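### 4.3 Grip loss during unstacking

Of the 46 unstacking demonstrations recorded with the handheld grippers, 8 were rejected after review. In all 8, the right gripper's logged jaw width stopped updating while the jaws were still moving. Radoslava Trnka traced the fault to the cable connector at the rear of the device, which worked partly out when the wrist turned outward. The log held its last value and raised no error, so the fault went unnoticed until a policy trained on the data released objects early — in most cases over the board, and twice over the floor.

The affected task uses a wire basket with a clear lidded container and a green bowl stacked on top (Figure 8). Both grippers are held by one operator and wired throughout.

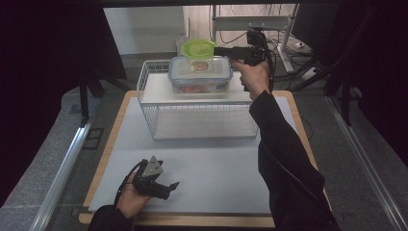

Why was the fault not caught by the frame-rate check? The check counts camera frames and pose samples only, and both streams continued normally while the width signal was frozen.

**Figure 8.** Unstacking task with two handheld grippers, one at each side of the work area.

We added a test that flags any episode in which the width value is constant for 26 consecutive samples during arm motion. Run on the older Groen recordings, it flagged 43 episodes. Malsha Bhuiyan checked these by hand and found that most were valid long holds, so the test marks episodes for review and does not delete them. A strain relief clip was fitted to both devices. The effect of cable wear on the connector was not measured.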